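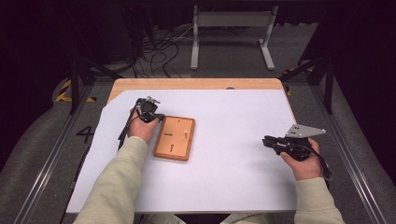 Figure 1. Two hand-held grippers over a paper-covered table, with the slotted board between them. Head view.

Unit 6: Time alignment and action labels for two-handed demonstrations

6.1 Input streams

The Tusard recorder writes one file per episode. Each file holds the head video, a pose stream for each gripper, and a jaw opening value for each gripper. The streams share a host clock but not a sample rate. Arrival times on the host are not capture times, and the difference is not constant. Video frames arrive late by the exposure plus the transfer delay. Pose samples arrive late by the filter delay.

Let t_a be arrival time and d_s the delay of stream s. Capture time is t_c = t_a - d_s. All later steps use t_c only.

6.2 Estimating the delay

Move one gripper left and right in view of the head camera. Track its image position u(t) and project the pose stream into the image to get v(t). Remove the mean from both and find the shift that gives the highest cross-correlation. Fit a parabola through the peak and its two neighbors to get a result finer than one sample.

Slow motion gives a flat peak and a poor estimate. Repeat the test for the other gripper. Do not assume that the two delays are equal.

6.3 Resampling

Choose the video capture times as the base grid. Positions are interpolated linearly. Rotations are interpolated with slerp on unit quaternions; flip the sign of one quaternion first if the dot product is negative. Jaw opening is interpolated linearly and then clipped to its valid range.

Do not interpolate across a gap longer than 2 grid steps. Mark those frames invalid and split the episode there.

The sample episode in the Fullia folder has 1,099 video frames. After gaps and the start and end segments are removed, 1,001 remain.

6.4 Action labels

The action at step k is the relative transform from the gripper pose at k to the pose at k+1, expressed in the gripper frame at k:

A_k = inv(T_k) * T_(k+1)

Left and right actions are stored separately. A policy trained only on these labels has no direct information on the distance between the grippers. For tasks in which one hand steadies a part and the other works on it, add the pose of the right gripper in the left gripper frame to the observation.

Jaw opening is stored as an absolute value.

6.5 Exercises

1. Run the delay test on the Lirngate recordings. Report both delays and plot the correlation curves.
2. Shift the pose stream by 26 ms and recompute A_k. Where in the episode is the error largest?
3. Show that A_k does not change when the world frame is moved by a fixed transform.
4. Replace slerp with normalized linear interpolation in the Baek loader. State the largest angle difference found.

Reading for Unit 7: chapter on action chunking, first half.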